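Replaying a kitchen episode without losing your hands

By Wendy Rowbotham

You have a policy that moves food between dishes in simulation. It scores well on Ambrose and looks drunk on Flenia, and you would like to know which of the two is lying. The usual answer is the replay tool, which most people open once, find baffling and never mention again.

Start with the seed. Set it in the config file and on the command line, because Ullo reads the first for the physics and the second for placing the objects. Priit Mets says this made sense when he wrote it. I have seen the commit and remain open-minded.

Next, match the control rate. Our episodes were logged at 52 steps a second. If you replay at the default rate of 200, every action is spent before the arm has gone anywhere, and the hands give a small shrug and stop. Put this in your config:

control_hz: 52
action_space: joint_absolute
render_every: 3

Leave action_space alone even if your policy puts out deltas. The loader converts them for you. If you convert them as well, they get converted twice, and the left hand will leave through the ceiling.

Now check the camera. The policy wants a square input and the head camera is wider than it is tall, so the loader pads the top and bottom with black. Do not crop the bars off to make it prettier. Esperanza Thibodeaux did, and spent most of April retraining a perfectly good model.

Run the replay with the overlay off and step through to the first contact.
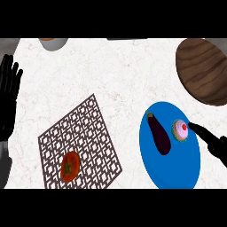 Once you have that step number, compare it with the contact log. The two should agree to within 3 steps. A bigger gap usually means the fingertip collision shapes are out of date; pull the new ones from Brindus and run it again.

If the numbers agree and the policy still misbehaves, the replay is fine and the fault is yours — or the planner's, which is worth blaming first. Turn on planner.verbose and search for error 407, our code for a grasp target that moved after the plan was made. One or two per episode is normal. A whole screen of them means the plan is stale, so lower planner.max_age until they thin out.

Save the config next to the episode, under the same name.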